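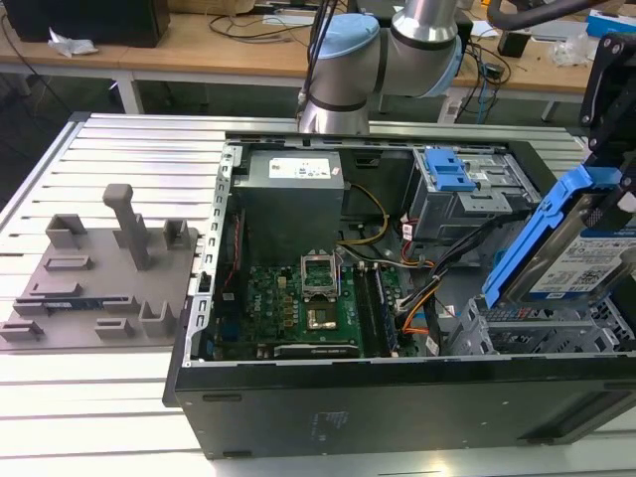
3.2 Work cell and task

The project course at Gallomton gives the students one semester to bring a disassembly task from a paper plan to a running program. In the year that we report, 22 students took the course. They were divided into four teams, and all teams shared one work cell, which the students call Osik. The sharing was a consequence of our budget, but it influenced the results, and we return to this point in Section 3.4.

The cell has two arms mounted at a slotted aluminum table. A desktop computer lies on its side on the table, with the side panel already taken off, so that the parts can be reached from above. Taking off the panel was not part of the task. In the earlier edition of the course the teams had to begin with the closed case, and most of their time went into the panel and very little into the parts we wanted them to study.

A 3D-printed fixture plate stands beside the computer. It has a tall post in the middle and a number of raised holders and low slots, in which the smaller parts are laid down. The plate was designed by Lahcen Lahlou in his bachelor thesis and was printed again in January with wider slots, after the first version proved to be too narrow for a memory module that arrives with a small angle error. The drawings of both versions are kept in the project archive under the name Seo.

The task is formulated in the same words for every team: take the memory module out of its slot on the board and lay it in the fixture, and take the hard drive in its blue caddy out of the bay. The optional part is the reverse task, in which the same parts are put back. A team may choose the order of the two parts freely. It may also decide which arm does the work and which arm waits, or whether both arms work at the same time. The wiring is left inside the case during all runs, and it was expected from the beginning that it would be the main source of trouble.
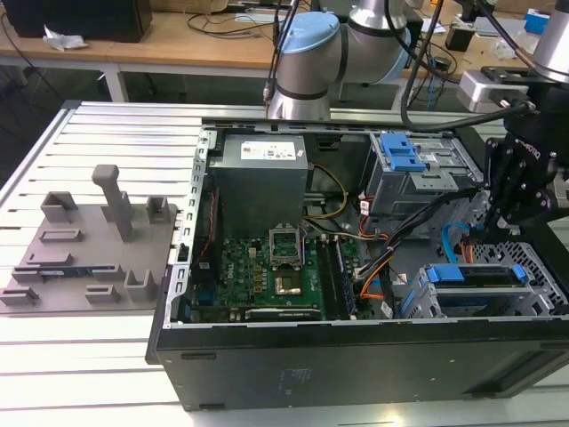 Figure 4. The Osik cell with the open computer case, the fixture plate (left) and the two arms. A memory module lies in a slot of the plate.

3.3 Procedure of the student teams

Each team first performed the task by hand and wrote down every movement in a common table. This step was not popular. Several students considered it too simple for a course at their level. Nevertheless, the tables became useful later, when the teams had to explain why a motion that is easy for the hand was difficult for the gripper. An example is the memory slot. A person presses the retaining clip with a fingertip and feels when it gives way. The gripper needs a defined approach point and a limit on the force, and two of the teams had forgotten to write the clip in their table at all.

In the second step the motions were recorded by guiding the arm. The recorded points were then corrected in the program Dundudon, which was written by students of the previous year and which displays the points together with a simple model of the case. The model contains the chassis, the power supply, the drive bays and the board. It does not contain the cables. We discussed with the teams whether the cables should be added as fixed volumes, and we decided against it, as their position changes each time a part is pulled out.

The allowed time for one run was set to 12 minutes. A run was counted as complete when both parts were out of the case and no cable had been pulled from its connector. If the supervisor pressed the stop button, the run was counted as failed, also in the cases where the student later argued that the arm would have stopped by itself.

Near the CPU socket a special rule was applied. On our training computer the retention bracket of the socket stands open and the contacts are not covered, therefore the teams had to define a zone above the socket into which no gripper was permitted to move. Three teams defined the zone as a box. One team used a cylinder, and it needed more time for this, but its path to the memory slots was shorter.
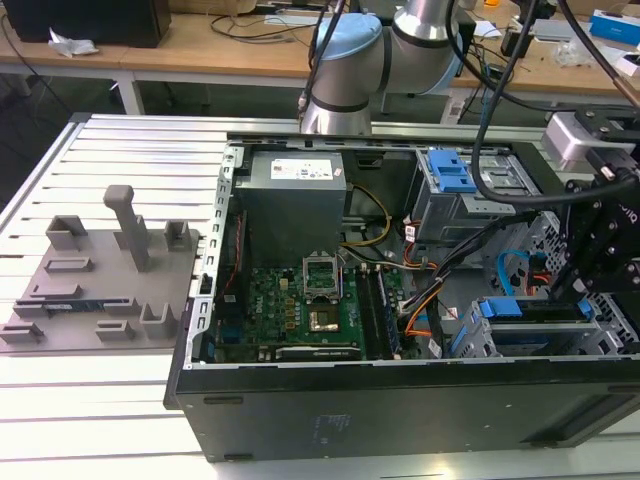
3.4 Observations on team work

The shared cell forced the teams to leave it in a known state. In the first weeks this did not work well. A team found the fixture moved by a few millimeters and lost an afternoon in searching for the error in its own program. After this the students introduced, without our help, a handover sheet with the position of the plate and of the case. We have kept the sheet and will give it out at the start of the next course.

The work on the drive bay was divided less evenly than the work on the memory module. In every team one or two students took over the blue latches and the caddy and did not give this work back. When we asked them in the final interview, they answered that the right angle of the gripper is difficult to explain to another person, and that it is faster to do it alone. For the next edition we plan to change the roles in the middle of the semester.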